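4.2 Changes in the work of the planning staff

Before the simulator came to the Hosville site, new table layouts were tried on the packing floor, usually after the late shift. The staff now prepare them at a desk. Figure 3 shows two views from the simulator, one with the two-gripper robot at the wooden table.
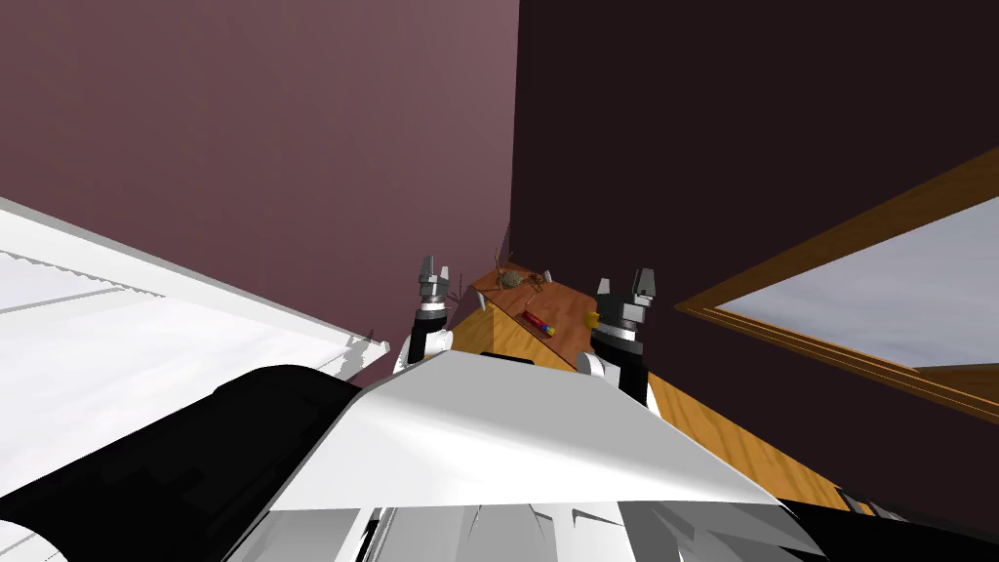
Heledd Mathias and Kwabena Wumbei
Stendden Institute for Work Studies

Of the 63 employees who answered our questions in August, most said that their day had become quieter but also more lonely. Packers who earlier moved boxes by hand now check the grip positions on a screen and write short notes for the next shift. One of them told us that she misses "the talking over the table".

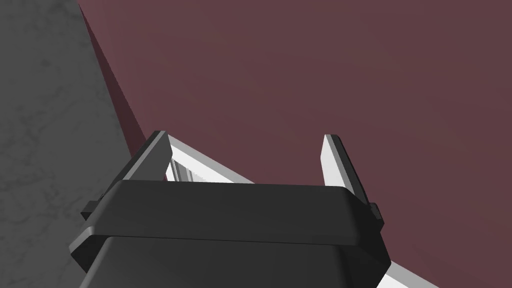
The older packers had a different worry. They know by touch how hard an item can be held, and this knowledge has no field in the Osei planning form. Two team leaders solved it in their own way – they added a free comment line, which the engineers at first did not read. After 6 weeks the line became part of the morning meeting. We found no such practice at Bendano, where the packers and the engineers sit in separate buildings.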